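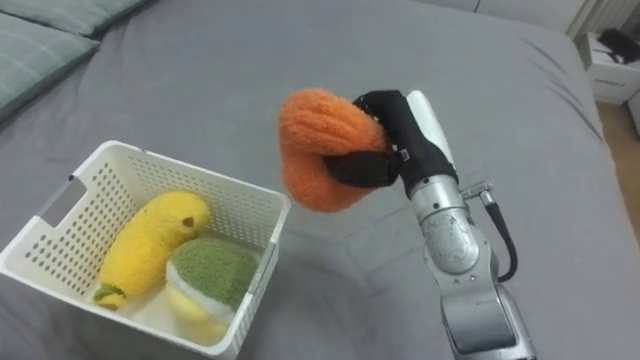
Two plush toys in a perforated plastic basket, on a gray bed cover.

Soft Toys and the Plastic Basket: What Helps and What Doesn't

Every storage article says the same thing about soft toys. Get a basket, put the toys in it, problem solved. I've tried this in two apartments and I have my doubts. A basket is a fine thing to own, but it fills up in a month and then you have a basket of toys and a pile of toys next to it.

Still, some baskets are better than others, and a few of the usual tips hold up.

Holes in the walls

The white plastic kind with small round holes is the one I'd buy again. The claim on the label is always that the holes let toys "breathe." A toy doesn't breathe. What the holes do is let a slightly damp toy finish drying without smelling like a basement, as long as there are only a couple in there. Pile in ten and the one at the bottom stays damp whatever the walls are made of.

The holes also let you give the whole basket a quick rinse in the tub. Dust collects in them, so use an old toothbrush.

Handles

Look for a handle cut into the side near the top rim. Run your thumb along the inside of the cutout before you pay. I had a Pallico basket with an edge so sharp it caught on a sweater twice. A nail file took care of it in a few minutes, but I shouldn't have had to.

Lids

Skip them. My neighbor Nokuthula Adams swears by her lidded Zavemik boxes, and they do look nice stacked up in the closet. Her kids throw everything on top of the lids.

Sorting on the bed

This one I resisted for years and now do every time. Set the basket on the bed and sort there. The bed is a good height, your back doesn't complain, and you have to finish before you can go to sleep. Wipe the bottom of the basket first if it's been on the floor. A smooth cover is easier than a knitted one, which hangs on to every bit of fuzz.

Washing fuzzy ones

Read the tag. Then put the toy in a zipped pillowcase, cold water, gentle cycle, and half the soap you think you need. Small parts like leaves and tails are where the stitching goes first, so give them a light tug before the wash and mend anything that gives.

I don't believe in the freezer trick. People leave a bear in there overnight and call it clean. It comes out cold and with the same juice on its ear.

Baking soda in a bag is a maybe. It helped with a musty smell once and did nothing the next time, and it takes forever to brush out of long pile.

Dryer sheets: no. They leave a coating, and bright colors look dull afterward.

Getting the shape back

Long toys bend if they're jammed in upright for weeks. Lay them corner to corner, which gives you a few extra inches, and put the round ones beside them. If one has already creased, knead the stuffing from both ends toward the fold while it's still a little warm from the air-dry setting.

How many baskets

One per child, and I mean it. When it's full, something goes to a cousin or the donation bag. I do mine in March, after the winter colds are over and everything needs washing anyway.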